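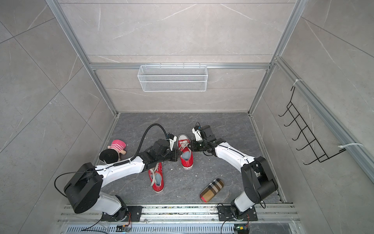
Two-arm cell with a pair of high-tops between the grippers, basket and rack on the walls.

Before you run your first tidy-up task, please give yourself a quiet half hour with this section. Most of the calls Marin Obradović takes on our help line come down to a step skipped right here.

1. Switch the Clesodow controller to HOLD. Both arms should stay put when you do this.

2. Check the wall rack. If you fastened it with cable ties, give each one a gentle tug and replace any that slip.

3. Set out your objects. Shoes are a lovely place to start, and they needn't both stand up — one upright and one lying down makes good practice for either arm.

4. Tie the laces before you begin. Loose ends love to find their way into a finger joint.

5. Move each arm by hand to its start pose and press STORE. The display shows 453 when both poses have been saved.

Caution: Keep your hands outside the base rail whenever the controller is in RUN.

Note: Soft toys may need a lower grip setting. Start low and work your way up, even if it feels slow.
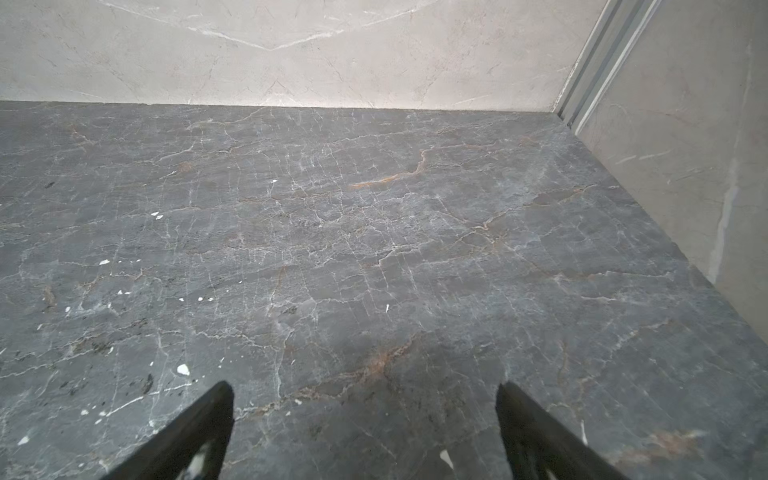 WRIST CAMERA AND FLOOR CHECK

6. Open the gripper all the way and bring up the wrist view. You want to see both fingertips at the bottom of the picture, with a good wide gap between them and the floor showing through.

7. Look the floor over for crumbs and chips. On a veined stone surface like this one, small white flecks are easy to miss, so take your time, then go back to HOLD and brush them out.

8. Press RECHECK. Code 707 means the camera would like its lens wiped with a dry cloth.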